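Equipment planning meeting, minutes
November
Posted by Anneli Rautiainen
22 shares | 2 comments

Present: Orvokki Koivisto (chair), Howard Holroyd, Chiharu Sasaki, Kamarul Manurung, Anneli Rautiainen (minutes). Meeting opened at 9:15 a.m. in the upstairs room at Riihimäki.

1. Previous minutes. Approved with one change. The delivery address for the spare wrist parts should read Dendberg.

2. Second arm and hand. Howard went over the two quotes. Ivusix will supply an arm with the hand already fitted and will include setup. Clultach is cheaper for the arm alone, but the hand would come as a separate order with a longer lead time. Kamarul asked whether the service contract could start when the arm is in use instead of on delivery. Howard will ask both suppliers and get the answer in writing.

Orvokki does not want to sign before the budget year closes. Chiharu said that waiting puts the enclosure work back into spring, and she wants that noted. Noted.

3. Enclosure work. Chiharu reported on handling parts inside electrical boxes. She would like the next purchases to follow what this work needs and asked that the fingertips be treated as a consumable with their own budget line.
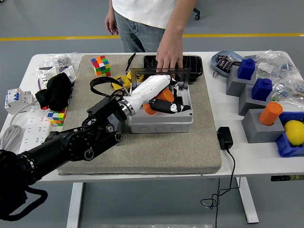
Photo: Chiharu Sasaki

The hand has to come down into the open junction box from above and close its fingers over the orange cylinder, with the tinted lid standing up behind. Chiharu said reach into a box like this should be a written requirement for the second hand. Howard asked about smaller boxes. She would start with this size and add others once the second arm is running.

Kamarul raised storage. Small parts are kept in clear plastic bags on the table, and he would like drawers with labels. Agreed in principle. He also wants the cables routed under the tabletop before a second arm goes in, and will draw up a layout.

4. Small purchases. The following were approved:
- Fingertip sets, 548 euros
- Parts drawers and cable trunking, up to 1,000 euros
- One more padded mat, price to be confirmed by Howard

The request for a new floor cabinet was put off. Orvokki asked for measurements first.

5. Training. Ivusix offers a course at its own site. Anneli will find out if it can be held at Riihimäki, and what travel would cost if not.

6. Actions
Howard: service contract terms, mat price
Chiharu: written requirements for the second hand
Kamarul: table layout and drawer list
Anneli: training dates and costs

7. Other business. The door code has changed. Ask Orvokki for the new one.

Meeting closed at 10:40 a.m.

Comments (2)

Kamarul Manurung
Item 4, please add that the trunking should be white to match the table. Gray was quoted.

Anneli Rautiainen
Will put it in the next minutes. Howard, can you let the supplier know?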